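Penrose wood-look floor planks: fine, with grumbles
Reviewed by Flor Condori, 11/2/20
14 comments

I held off on this review because I don't trust anyone who raves about a floor the week it goes down. Ours was laid in January, in the back workroom, and it has had chairs, trolleys and boots over it ever since, so I reckon I'm entitled to an opinion.

The product is the weathered mix from the Penrose range, bought through Flatora. The colour on the website is called Driftwood and it looks nothing like driftwood. It's brown, grey and tan boards jumbled together, as though someone had pulled up an old wharf and given it a scrub. I was ready to hate it. The sample Flatora posts out is the size of a playing card and happened to be all grey, so the brown ones gave me a nasty surprise when the boxes were opened. Ask for a second sample. They don't offer, but they'll send one.

Now, the claims. The box says "lifelike timber character". Well, from standing height, yes, I'll give them that. Get down on your knees with a dustpan and you start finding the same knot over and over. My installer tried to shuffle the repeats apart and mostly managed it, although there are two identical boards side by side near the door and I see them every single morning. You won't be able to unsee yours either.

"Scuff resistant" is the one I was most suspicious of. Office chair castors killed our last floor inside a year, with a dull grey track worn from the desk to the printer. So far there's no track on this one. There are a few fine scratches if you catch them with the light coming in low, and the busy pattern hides them, which I suspect is the real technology at work. A plain pale board would show the lot. I wouldn't call it scuff resistant. I'd call it good at keeping quiet.

The pattern hides other things too. Crumbs, screws, a dropped earring, the dark bits that come in on your shoes. I swept for 7 minutes looking for a washer that was sitting by my foot the whole time. If you like to see the dirt so you can deal with it, get something lighter. White scraps of paper, on the other hand, stand out like anything.

The edge was my biggest gripe. We have a curved join where the planks stop and the lighter grey floor begins, and the Penrose leaflet has nothing to say about curves. It shows straight trims and a smiling man. Flatora suggested a flexible strip from Lirkik that cost $90 and arrived with a kink in it. The replacement was better. Cutting the boards to the curve took longer than the rest of the room, so budget for that if your room isn't a plain box.

Cleaning is easy enough. Damp mop, no fuss. I tried the Adik floor spray everyone recommends and it left a film, so I went back to warm water and a drop of dish soap. Don't bother with the spray.

Would I buy it again? For a workroom, probably. For my own lounge room, no, I'd want the real thing or I'd want carpet. It's a hard-wearing floor with a silly name and an overconfident box. I've knocked a star off for the repeats and another for the leaflet.

3 out of 5

7 people found this helpful
Share 2

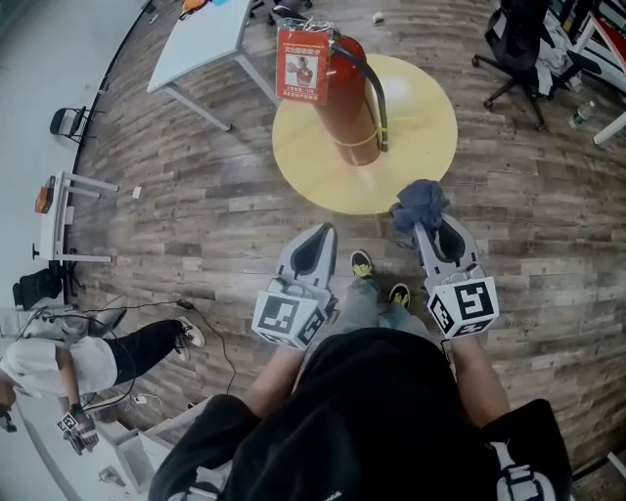
I'll check the curved edge again next January, and if the strip has lifted I'll be back to take off another star.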